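Moving 2,000 bookmarks out of the browser

I finished the bookmark migration in September and have been living with the result long enough to write it up. The short version is a single plain text file, one link per line, searched with ordinary command line tools. The longer version follows, mostly for Yetunde Ezeani, who asked how the tags work and got a worse explanation from me over lunch.

The starting state was bad. I had a browser export from my current machine, a second export from the laptop before it, and a backup from Novari, the bookmarking service I paid for until it changed its export format. Combined, they came to 2,000 entries. Many were the same page saved under slightly different addresses: with and without the trailing slash, with and without the "www", and with long tracking strings that the newsletters add.

The first pass was normalization. I lowercased the host name, dropped the trailing slash, forced everything to https, and removed any query parameter on a short blocklist. I did not strip all parameters. A surprising number of older sites, including the Bramorthorpe library catalog, use the query string to identify the page, and without it every record collapses into the front page. I lost an evening to that on the first attempt and had to restore from the export.

After normalization, sorting and removing duplicates was one command. When two entries had the same address and different titles, I kept the longer title. This is wrong now and then. Some sites put their whole slogan in the title, and I fixed those by hand as I ran into them.

The second pass was checking for dead links. My script requests each address, waits 30 seconds at most, and writes the status code to a separate file. A few notes on that:

A 404 is usually final, but a 403 often means the server dislikes scripts. I opened every 403 in a browser before deleting anything.

A 200 does not mean the page is still there. Parked domains return 200, and so do sites that send every missing article to the home page. I compared the final address after redirects with the one I had saved, and flagged any entry where the path had gone to nothing.

Requests to the same host should be spaced out. I sorted by host the first time and hit one small forum with every link I had for it in a row. Shuffling the file first fixed this.

For dead pages I wanted to keep, I looked for an archived copy and stored that address in place of the original, with the tag "arch". In the end 154 entries carry that tag. Most are old hardware manuals and a run of articles on the Okafor style of index card filing, which I still think is the best thing written on the subject by anyone with a day job.

The format is three fields separated by tabs: address, title, tags. Tags are lowercase, singular, and separated by spaces. I considered a date field and left it out. The file is under version control, so the date an entry was added can be recovered if I ever want it, and so far I haven't.

Tags were the part I got wrong twice. My first scheme was hierarchical, with entries like "home/kitchen/repair". It looked tidy and was tedious to use, mainly when a page belonged in two branches. The second scheme was flat but had too many tags, a good share of them used once. The current rule is that a new tag needs five existing entries it would apply to. If it doesn't have five, the title has to do the work.

Zainab Ogbonna pointed out that I could skip tags and rely on full text search of the saved pages. She does this on her own setup at Cornham and likes it. I tried it for a month. The results were fine for technical topics and poor for recipes, where every page contains the word "butter" and several hundred words about somebody's vacation. I went back to tags and kept the page text only for the archived entries.

Adding a link takes a small shell function that reads the clipboard, fetches the title, prompts for tags, and appends the line. It refuses duplicates and prints the existing line – more useful than I expected, as I apparently find the same articles interesting every couple of years.

Still open: syncing to the phone. At present I can read the file there but not add to it, so I email links to myself and process them in a batch.
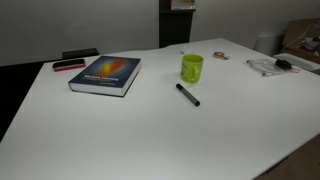
How do you search the file for two tags at once?

Run one search for the first tag and pipe the output into a second search for the other. The order of the tags on the line doesn't matter that way.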